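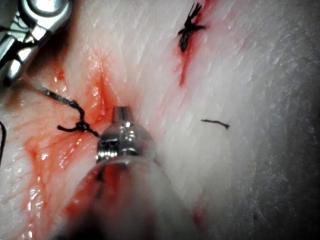
How students teach a robot to sew

Sewing is an old job. People sew shirts, sails, footballs and tents. Doctors sew too. When someone has a deep cut, a doctor may close it with stitches. The doctor's word for a stitch is a suture (say "SOO-cher"). The thread is called suture as well, which can be confusing at first.

Pomau is a student project at Sumside. The students in it are learning how robots can help with stitches. Some of them study engineering, some study computers, and some want to work in hospitals one day. They meet on Saturday mornings during term, and the year's work ends with a competition called the Ferreira Round.

What is a surgical robot?

When you hear the word robot, you might think of something with a head and legs. A surgical robot has neither. It is mostly arms. At the end of each arm is a long thin tool called an instrument, and at the end of the instrument is a pair of small metal jaws. The jaws open and close like the tips of pliers.

Just behind the jaws is a joint called the wrist. It bends from side to side, and it lets the jaws point in a direction the long shaft could never reach by itself. Try this at home. Hold a pencil and keep your wrist stiff, then write your name moving only your elbow and shoulder. It comes out big and wobbly. Now let your wrist move. Small, careful jobs need a wrist.

How does the wrist bend when it is so far from the motor? Many instruments use cables. A cable runs down inside the shaft and goes around tiny wheels called pulleys. A motor at the far end pulls the cable, and the wrist turns. The brakes on many bikes work with a cable too. You squeeze at the handlebar and something moves down at the wheel.

What the students do first

New students do not start with the robot. They start with a foam pad, a needle and their own hands. They have to learn what a good stitch is before they can ask a machine to make one.

A suture needle is curved, and this surprises people who have only used a straight sewing needle. With cloth you can put one hand underneath and pull the needle through from the back. With a cut on a body there is no getting underneath. The needle has to go down on one side of the cut and come back up on the other, so it is shaped for the trip. You turn it along its own curve. If you push it straight ahead, it drags and can tear the hole wider.

After the foam pad comes a computer program. The students sit at the controls and move a pretend needle through pretend rings. The program gives a score out of 40. Most people do badly the first time. The usual trouble is that they move both hands at once when only one needs to move.

Then they use the real arms, and after more practice they work on tissue. Tissue is the word for the soft material that bodies are made of. Skin is tissue and so is muscle. It is harder to work with than foam. It can be slippery, it shines under a bright light, and it stretches when you pull on it.

The steps of a stitch

The team has broken the job into five steps. They wrote them on the whiteboard in October and nobody has been allowed to wipe that corner since.

Hold. One set of jaws picks up the needle. It matters where. Too close to the point and there is not enough needle left to go through. Too close to the thread and the needle twists.

Push. The point goes into the tissue beside the cut and the needle is turned so it curves through.

Pass. The second instrument takes hold of the needle and the first one lets go. The order is very important. If the first lets go too early, the needle can drop or spin around.

Pull. The thread is drawn through until the edges of the cut come together. The edges should touch without being squashed.

Tie. The thread is made into a knot so the stitch stays closed. The ends are trimmed with scissors, leaving short tails.

Tying is the step that takes the most practice. One instrument holds the long part of the thread. The thread is wrapped around the jaws of the other instrument, and those jaws reach out, grab the short tail and pull it back through the loop. It is a bit like the bunny going around the tree when you learn to tie your shoes. Then you do it again, going the other way around, so the knot lies flat and does not slip.

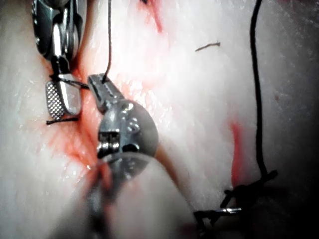

Does the robot know what it is doing?

The robot only follows instructions. Most of the time they come from a person at the controls: when the person's hands move, the instruments move. The students are also writing a program that can do parts of the job, but it does not understand what a cut is or why it should be closed. It works out the next movement from examples it has been given.

Making the robot's lessons

The examples are recordings. Each time a student makes a stitch, the computer saves what the instruments did: where they were, how far the wrist turned and when the jaws opened or closed. It saves video as well. So far the team has 400 recordings, and they would like many more.

Someone then has to go through every recording and mark where each step begins and ends. That is called labelling. It is slow, and it is done by people. Tsehay Mersha did most of it in the first term. She says the hardest part is deciding when "pull" becomes "tie", because a person often starts getting ready for the knot while the thread is still moving.

The labelled recordings go into a learning program made by the students. The program looks for patterns. After enough examples it can make a guess such as "the needle is through, so the other jaws should come over now". Sometimes the guess is good. At other times the program does something odd, like reaching for a shiny wet spot as though it were the needle. The students call this a Dollitz, after the old practice table where it first happened, and they keep a list of them.

A list of mistakes is useful. If the program keeps getting the same thing wrong, the team can make more recordings of that exact thing. When it kept mixing up the needle and the shiny spots, they recorded stitches with the light turned up, with the light turned down, and with the light coming from one side.
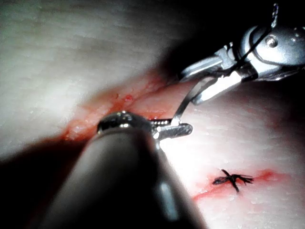

Recordings of mistakes are kept too, as long as the student fixes the mistake before stopping. A learner that has only ever been shown perfect stitches has no idea what to do when the needle tips over. You may have noticed the same thing with riding a bike. Part of learning is finding out how to stop a wobble from turning into a fall.

The Ferreira Round

In the competition, each team closes a practice cut. There are two parts. In the first part a student drives the robot from start to finish. In the second part the team's program does one of the steps and the student does the others. Teams choose which step to give to the program. Last year almost everyone chose "pull". Pomau chose "pass" and had to restart twice.

The judges look at these things:

Are the stitches evenly spaced?
Do the edges of the cut meet?
Is each knot tight enough to stay tied?
Has the tissue been torn or pinched?
Did the student stop the program at the right moment when something went wrong?

Speed is worth only a few points. Pomau finished last year with 64 points, and lost most of the others on spacing.

The last thing on the judges' list is there for a good reason. Every team has a stop pedal. A student keeps a foot beside it the whole time the program is running and presses it if anything looks wrong. There is no penalty for pressing it when it was not needed.

Will robots do operations alone?

Surgeons already use robots in many hospitals, and a surgeon is in charge during the operation. Students like the ones at Sumside are working on small pieces of the job. A program that helps with one step, with a person watching, is a long way from a machine that could look after a patient. A surgeon also has to decide whether stitches are needed at all, talk with the patient beforehand, and notice when something unexpected is going on.

Try it yourself

You don't need a robot to find out why this is tricky. You need two pairs of kitchen tongs, a shoelace and a thick cardboard tube.

Put the shoelace under the tube and bring both ends up over the top. Pick up one end with each pair of tongs. Now tie a knot around the tube without touching the lace with your fingers. When you can do it, ask a friend to tell you when you squeeze the tube so hard that it bends. A good knot holds without bending the cardboard.

Next, write down each movement you made, in order, so that another person could copy you exactly. Give them the tongs and your list and watch what they do. If they get stuck, fix the list and let them have another go.

Words to know

Instrument: a tool used in an operation.
Jaws: the two parts at the tip of an instrument that grip things.
Labelling: marking what is happening in a recording so a computer can learn from it.
Pulley: a wheel that a cable runs around.
Suture: a stitch used to close a cut, or the thread it is made with.
Tissue: the soft material that bodies are made of.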